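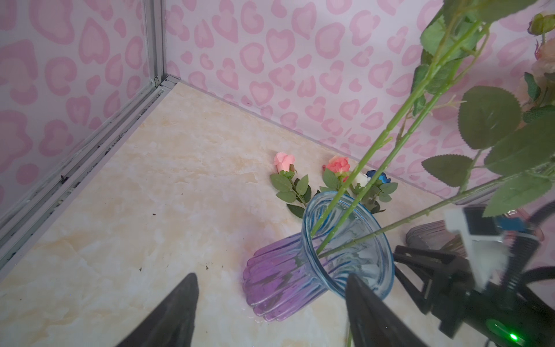 Wrist cam, vase job, right fingertip up against the flared end of the glass.

Notebook, Brernivby shop, February. Evening session, bench 2

Vase week! I've wanted to get to this since we bolted the enclosure together and I am very happy to be out of the wooden block phase. Blocks taught us all they were going to. Glass with ribs on it and a bunch of fake roses stuffed in the mouth is a whole other animal and I had more fun tonight than I've had on this build in a month.

The goal for now is small. Vase lying on its side, fingers close on it, lift it clear of the floor, hold, put it back down without a clack. Standing it upright comes later. Flowers stay in for the hard runs and come out for the easy ones.

Changes since last entry:

New finger profile, the tapered one. Reprinted both fingers overnight. The old square tips were wide enough to hit the floor before they got under the curve of anything round. The points slide in much closer. I sanded the inside faces by hand and I think I took a hair more off the left one, so they meet slightly off center. Doesn't seem to matter on glass this fat. It will matter on stems.

Cable on the right side rerouted in a bigger loop. It was pulling at full wrist roll and I was getting dropouts from the camera at the worst possible moment. None tonight.

Kestska (the control script, for anybody reading who only knows the hardware side) now has a soft close. It steps the fingers in, checks motor current every step, and stops when current climbs past a limit. I started the limit at 900 in the raw units and that was way too brave. Big creak from the vase, big creak from me. Dropped it a lot and worked back up in small steps. Final value is in the config with a comment, please don't change it without writing it down here.

Session numbers: 60 tries total. First 40 without flowers, the rest with. I'm not going to pretend I scored them all carefully, the first bunch were me learning where the wrist should sit. Once I had that, the empty vase runs got really good. Like, lean back in the chair and grin good. The flower runs were worse and in interesting ways. 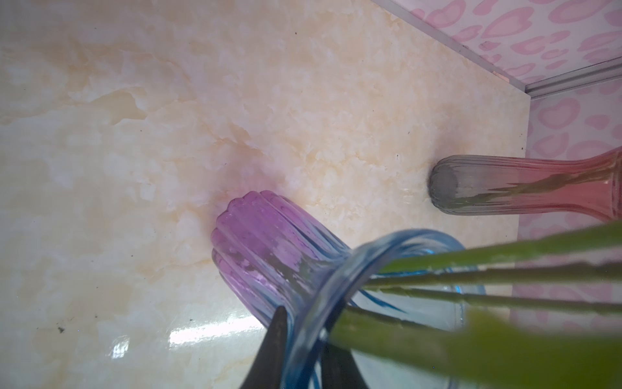

Clear glass is the thing I want to talk about. The depth guess is hopeless on it. It reads straight through the pale blue part and gives me the distance to the tile, or to whatever glass is behind, so the script thinks it has more room than it does and comes in too fast. The purple is better, the gray end of the pink one is better still. I had expected the shine off the tile to be the big problem and it's a nuisance, but the see-through glass beats it by a mile.

Things I tried for that:

Turned the overhead light down. Helped the glare, did nothing for the glass.

Told the script to ignore depth inside the vase outline and use the floor next to it, plus a fixed height. Crude! Works great as long as the vase is one I've measured. I have all of them measured now, the list is taped inside the lid of the Besnard box with the calipers.

Approached from the base end. The closed end has more color and thicker glass and the outline finder locks on to it much faster. This is my favorite of the lot and I'd like to make it the default.

Stems. When the vase is full the stems reach out past the mouth a long way and they move when the vase moves. Twice the leaves caught on the edge of the bracket during the lift and the whole bouquet slid. Also, a stem close to the camera turns into one huge green smear and the outline finder gets very excited about it. I masked out strong green as a quick fix. That will bite us with the leaves, I know, but it got me through the evening.

The backdrop with the hearts stays, by the way. I know there was some groaning. A plain wall made the tracker lazy, it had nothing to hang on to in the corners, and with the pattern up the camera pose hardly drifts. Plus it makes me happy every time I open the door.

Housekeeping: the floor needs a wipe before the next run. Grit on the tile and a lot more of it packed in the grooves of the aluminum rail. I went at the rail with a dry brush and mostly moved it somewhere else. Vacuum with the narrow nozzle next time, and do it before power up so we don't have the hose near the arm.

Waltow pads: the sample sheet of soft pad material is cut but not glued on. Wanted a clean baseline on bare printed fingers first, and now we have one. Matte plastic on smooth ribs holds better than I would have guessed. If a rib lands right at the fingertip it's lovely, it sort of clicks into place. If the tip lands on top of a rib the vase rolls a little before it settles, and you can see the current wobble in the log when that happens. There might be a neat trick there: watch for the wobble, back off, roll the wrist a touch, close again. I want to try that so much that I nearly stayed another hour.

Next up, in no special order

Pads on, same runs, same current limit, compare.
Wobble retry in Kestska.
Base end approach as default, keep the old one behind a flag.
Chamfer the bracket edge or tape over it so leaves stop snagging.
Square up the left finger, or just print a fresh one.
Loose roses: single stem pick off the floor. Just for fun, but come on, we have to.

Powered down 11 pm, e-stop pressed in, fingers left open. Logs are on the shop drive under vase_side, the early ones from before I fixed the wrist height are in there too so skip the first batch if you go looking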